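Search the forum Enter keywords
3 min read

Sorting a bathroom cabinet with one deep bin, where do the razor blades go?

posted by bremwood_2066

We moved into a place in Bremwood and the bathroom has one wooden cabinet with a deep floor and no shelves. I bought a clear plastic bin from Lorente to put everything in. It holds a lot but small stuff sinks to the bottom and I end up digging for it. My main worry is razor blades. I use the double-edged kind that come in a little flat box, and I don't like reaching past them for a bottle. There is also a lot in there that isn't bathroom stuff at all. Do I need a second bin, or is there a better way to split up one? I would like to have it sorted before guests come in August.

fluston_attic
1288 posts

One bin is enough if you take things out of it. Empty it, wipe it, and put back only what you use every week. Bottles stand along one side, tubes lie flat, and sponges go in last so they can air out. Blades don't go in loose with the rest. I keep mine in a lidded tin up high, still in the box they came in.

My own cabinet got the same treatment last month.

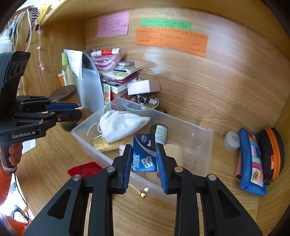 Max blades, 5 pcs, with the clear bin behind them.

The drawstring bag is worth keeping. Cotton pads, hair ties and travel sizes can all go in one and you lift it out in one go. Anything decorative, like the little gold bells on a string, goes in a drawer with the holiday things. If you can't decide on something, leave it out of the bin for 2 weeks and see if you miss it.

Used blades need their own container. I use an old coffee can with a slot cut in the lid and tape it shut when it's full. Check with your town about where it goes after that. Ours won't take it in the recycling.

lorente107

get a second bin. I had the Borier stacking ones and they're fine but the lids crack

bremwood_2066

Thanks both. I'm going to try the tin for the blades first. I measured and a second bin won't fit with the door closed anyway, so stacking is out too. The coffee can is a good idea, we have a few of those in the garage.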